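New topic: Liquids and loose props in a bimanual cell, what do your written rules say?

Broleck_cell2
Posted Sunday, June 23, 2024
We are rewriting the bench rules for our two-arm tabletop cell. The current sheet says "no open liquids within reach of either arm" and stops there. It does not cover closed bottles, which we use as grasp targets every day. Proposed wording:

1. Bottles capped before the arms are enabled.
2. Grip force limit set to 20 N for any filled container.
3. One target and at most one distractor on the table.
4. Both arms at the start pose before a hand enters the workspace.
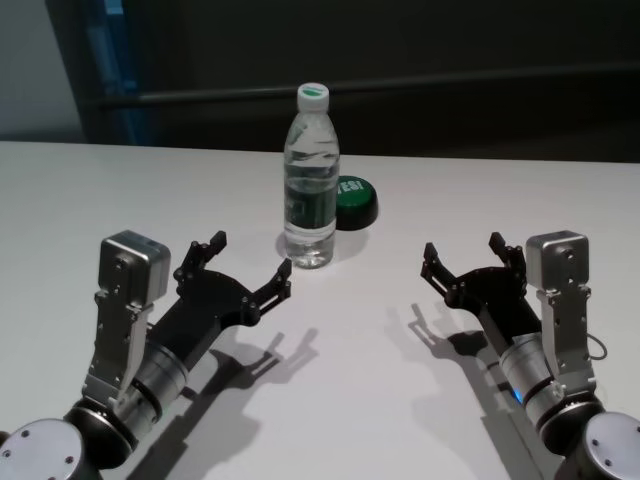

Item 3 is the one my colleagues object to. They want clutter in the trials and see it as a test design question. I would keep it in the safety sheet until the collision checks between the two hands are signed off.

phetsri_dan
Item 4 is too weak. A start pose is not a safe state. If the drives are live, a person reaching in is relying on software. Ours reads "protective stop engaged and confirmed at the panel." Costs a couple of seconds per reset.

Jimach77
Disagree with applying that to every reset. We do 300 resets on a long day. People began skipping the stop by the second week and the log showed it. We went to reduced speed plus a hold-to-run switch, after a proper risk assessment, and compliance came up.

phetsri_dan
Then the assessment has to cover the grippers too. Speed limits on the arm say nothing about finger closing force. Hooked fingertips are a pinch hazard at any arm speed.

Uzma Kiani
Agree on the fingers. Also, 20 N means nothing without the contact area and the container. Thin plastic bottles deform well below what a rigid one takes. Measure it on your own bottle, cap on, and write down which bottle.

Separate point: if you keep any button on the table as a prop, add a line that it must not resemble or be wired as a stop control. Ours had a red one until February. A visitor pressed it.

Jimach77
Was the real stop in reach?

Uzma Kiani
Yes, on the table edge. He went for the nearer one.

Broleck_cell2
Adding the prop line as item 5. Item 4 becomes "protective stop or assessed hold-to-run mode." Item 2 waits for measurements. Item 3 stays for now.

galleo_mk
Put a revision number on the sheet. We had two versions taped up in the same room.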